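Setting up a simulated kitchen for arm practice (home build, part 6)

So the real arm is still in pieces on my bench at the Eddale shared workshop, waiting on a gearbox, and I got tired of waiting. This part is how I got a practice kitchen running on my old desktop instead. You don't need a fancy graphics card!

First, load your arm model and lock the base to the floor before you turn gravity on. I forgot once and watched the whole thing topple in slow motion (fun, but only the first time).

Next, the counter stuff. I keep my settings in a little file I call Grolley, and mine looks like this:

physics step: 300 per second
random seed: 3337
gripper force: start low, go up a bit at a time

Keep the seed fixed while you're tuning. If every run puts things in a new spot you'll never know whether your change did anything -- ask me how I lost most of January.

Now add the food and tools. Use a simplified collision shape for anything lumpy. My first fish mesh had way too many faces and the simulation crawled, so I cut the collision version down to 788 and left the pretty one for display only. Check that the two line up, or the fingers will close on thin air.

Then add a wrist camera. Mount it so it looks straight out past the fingers, and make sure you can see both pads in the view. If you only see one, rotate the mount a little and try again.

Run it slowly from both views before you write any grasp code.

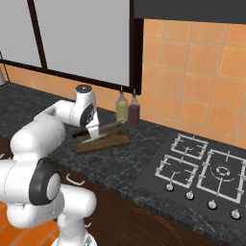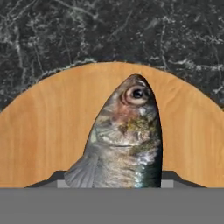
First picture: the arm over the cutting board and knife. Second: the fish between the gripper fingers.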